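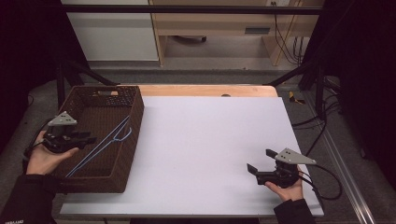 How many demonstrations does it take before a robot can do a simple task? For the one I'm working on, the target is 700, and I wouldn't trust a model trained on much less.

I've done 609. The task is a wire hanger and a basket, one gripper in each hand. Each demonstration is short, but you have to put everything back and change the starting position a little before the next one, and the resetting is what eats the afternoon.

Before this I spent most of a year on teleoperation, driving two arms from a pair of leader arms across the room. It works, and for heavy things I'd still pick it. But you feel nothing through the leader arms, and thin wire is miserable that way. I'd close on a hanger, miss by the width of the wire, and close again. Shamim Usmani still prefers it and is faster at it than I ever was.

With hand-held grippers you get your own wrists back. The trouble is that your wrists can do things the arms can't. My first batch had a lot of quick twisting in it, and when Afaf Issa replayed the paths on the arms in October, a good many ran straight into the joint limits. I threw those out and started over, slower, with my elbows kept in.

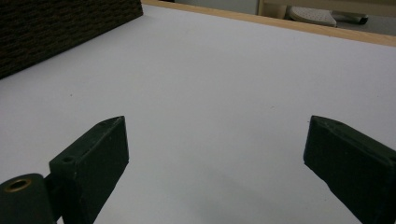

I also stopped correcting myself so much. If I fumble a grasp and recover in one clean motion, I keep it. If I poke at the wire for 10 seconds, I delete it. Aurora Teixeira thinks I delete too many, and she may be right — a policy that has only seen good grasps doesn't know what to do after a bad one. We're going to train it both ways and compare.

A few notes for anyone starting out:

Open the fingers all the way before you approach. Half-open fingers look fine to you and confuse the model later.

Pause for a beat at the start and at the end. It makes trimming much easier.

Stop after an hour. My demonstrations get sloppy after that, and I don't notice until I watch them back.

Check the cables before each session. I lost over 5 good runs to a loose connector and only found out when I went to copy the files.

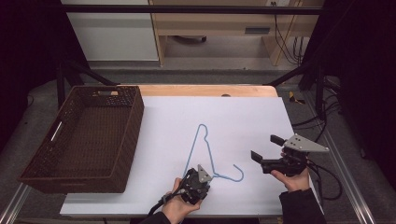 Hanger on the board, both grippers in hand.

I have 91 left. Majdi Khasawneh has offered to do part of them so that it isn't all one person's habits, and he's coming in on Friday morning.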